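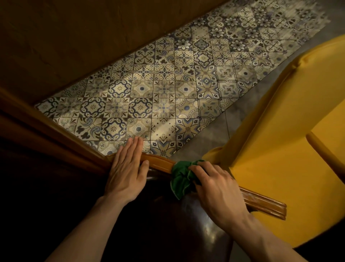 4.2 Separating the working hand from the supporting hand

The planner in Drolance needs to know, for every moment of a wiping demonstration, which hand is doing the work and which is only steadying the body. Our first version took the hand with the greater image motion as the working hand. This failed often on head-view video, where a turn of the head moves both hands across the image by a similar amount, and it gave no useful answer when the cloth was held still against the surface.

The current version looks at each hand separately and gives it one of three labels: tool, support or free. A hand is labelled tool if a deformable object lies between the fingers and a surface. It is labelled support if the palm or fingers touch a surface and nothing is held. All other hands are free. The labels are worked out per image and then smoothed over a window of 13 images, so that a short loss of the hand mask does not split one stroke into two.

Figure 4 has one hand in each of the first two classes. The right hand presses a crumpled green cloth against the moulding rail, and the left lies flat with its palm on the rail's upper lip. Both are in contact with the same piece of furniture, so a contact test alone cannot tell them apart. The left fingertips also lie over the patterned tiles. In our early runs the strong edges of tiles like these were often joined to the hand mask, and the support label was lost. We now grow the mask from the wrist outwards and stop at the first closed contour, following a suggestion by Meenakshi Solanki.

The surface being wiped is found in a second step. We fit a curve to the edge nearest the cloth and keep it as a path candidate if it runs on past the cloth on at least one side. Carved rails suit this step well, as their grooves give several near-parallel edges and the fit can use all of them. Glossy panels are harder. Highlights move with the viewpoint, and the fit sometimes follows a highlight instead of the real edge. We reject a candidate if its position relative to the rail changes by more than 8 pixels within the window.

Labels were checked by Delali Ankrah and Hajnalka Gulyás on 2243 images, of which 555 showed both hands touching the same object. The two annotators worked apart and settled their differences afterwards. Most of the differences concerned hands leaving or reaching a surface, where the exact moment of contact is hidden by the fingers.

The output passed to the planner is a list of strokes, each with a path, a tool hand and, where there is one, a support point. The planner treats the support point as optional. Section 4.3 describes how it is dropped when the arm can reach the whole path without it.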